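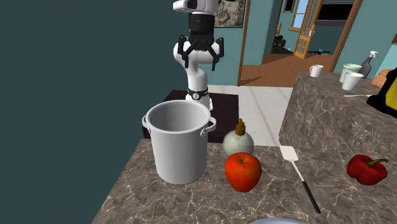
Slide 4. Why we render kitchens

Say hello again to anyone who came in from the coffee line.

The Vindotgate set: 546 kitchens, all simulated, rent free. Every run gets a fresh layout and the same arm. Nothing has to be washed afterward – pause, someone usually laughs.

Method in one breath. Train on 500 kitchens, hold back the other 46, then ask for pick and place with objects the policy has met, in rooms it hasn't.

Result: grasps carry over well. Placing does not. The policy is fond of counter edges.

If asked about real hardware: 2 arms at Corkthorpe, results in July, please be patient.

If asked about marble: yes, we know. Our budget is imaginary too.

Next slide, failure plots. Drink water first.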